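Search the archive Search this list Advanced
4 min read

From: Orla Heffernan
To: Members' list, Addo Housing Co-operative
Subject: Re: Shared kitchens — revised terms of use from June

Dear members,

I write on behalf of the House Office in reply to the message sent to this list by Mr Kong, which I quote in full so that those who joined recently may follow the matter.

> From: Jae-in Kong
> Subject: Shared kitchens — revised terms of use from June
>
> Dear all,
>
> I have read the draft terms for the shared kitchens and have several concerns which I would like the House Office to answer before they come into force.
>
> First, clause 4 says that evening bookings may be made by "any resident household". My sister stays with me for part of the year and is not named on my agreement. May she book in her own name, or must I do it for her?
>
> Second, the draft sets a deposit of 40 pounds for each household. Those of us in the Parov building paid a key deposit when we moved in, and I should like to know whether the one replaces the other or is added to it.
>
> Third, I can find nothing on the storage of dry goods. At present each household keeps a shelf in the Parov larder, and the arrangement works well. If it is to end, we ought to be told plainly.
>
> Lastly, the closing time of ten in the evening will be hard on members who work late. I finish at half past nine on most days and would be obliged to eat cold food or go out.
>
> With regards,
> Jae-in Kong
> Parov, second floor

The House Office is grateful to Mr Kong for setting out his points clearly. They were considered at our last meeting, together with the replies of other members, and the answers below should be taken as settled unless a general meeting decides otherwise.

On clause 4. The words "resident household" were carried over from the old laundry terms and do not suit the present purpose. The clause will now read "any resident household, including a guest registered with the House Office for a stay of more than 2 weeks". Mr Kong's sister may therefore book in her own name once she is registered. The form is kept at the front desk in both buildings. The member she is staying with remains answerable for any charges.

On the deposit. The kitchen deposit replaces the key deposit. Members who have already paid a key deposit will have it moved across, and where the sum paid was less than 40 pounds they will be asked for the difference with the next quarterly statement. Where it was more, the balance will be returned. Mr Hennessy is preparing the list for Parov and would be glad to see receipts from anyone whose deposit was paid before our records were moved to Gukell. A number of the older entries give a flat number and no name.

On dry goods. The larder shelves will remain. The draft was silent on them only because no change was proposed, but we accept that silence was not helpful, and a short clause has been added as 7(b). It provides that each household shall have one shelf, that food must be kept in closed containers marked with the flat number, and that anything unmarked may be removed after notice has been posted on the larder door. Members in the Nutum building, which has no larder, will continue to use the lockers on the ground floor.

On closing time. This was the point on which we received the most letters, and opinion was divided. Members living directly above the Nutum kitchen asked for an earlier closing, and Mrs Kadlec wrote at some length about the noise of chairs on the tiled floor. Members on late shifts asked for no closing time at all. The revised terms set closing at eleven in Parov and ten in Nutum, with residents of either building free to book in the other. The arrangement will be reviewed after one full quarter.

Mrs Kadlec has also asked that the feet of the chairs be fitted with felt pads. This has been approved, and Mr Bundgaard will see to it before the new terms begin.

Several members enquired about the cost of the kitchens as a whole. The co-operative has set aside 1,000 pounds for the year, to cover small repairs, cleaning materials and the replacement of items that wear out. It does not cover gas, electricity or water, which are met from the general charge as before. Any single purchase of more than 58 pounds must be agreed by the House Office beforehand. We ask members not to buy items on their own account in the hope of being repaid later. Two such claims were received in the spring, and while both were met, they will not be treated as a guide for the future.

I should add a word on cleaning, which Mr Kong did not raise but others did. The terms ask that worktops be wiped, that the sink be left clear, and that boards and pans be washed and dried by the household that used them. They do not provide for fines, and the House Office has no wish to introduce them. A member who finds a kitchen in poor order on arrival should make a note in the booking book with the time, so that the previous household can be reminded. Notes of a personal nature should not be left on the worktops or taped to cupboard doors.

Questions on bookings should go to Mr Bundgaard, and questions on deposits to Mr Hennessy. Corrections to the wording of the terms may be sent to me directly or to this list. I would ask members replying to the list to trim the earlier messages — the last thread on the bicycle store became very hard to read.

The full text of the revised terms will be posted in both entrance halls and sent to those members who have asked to receive paper copies. It will apply from the start of June.

Yours faithfully,

Orla Heffernan
For the House Office
Addo Housing Co-operative
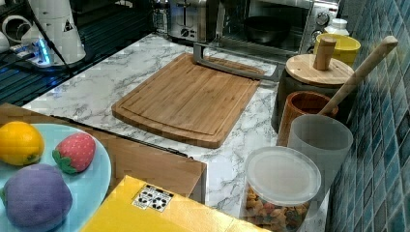 Kitchen worktop with chopping board, toaster and toaster oven.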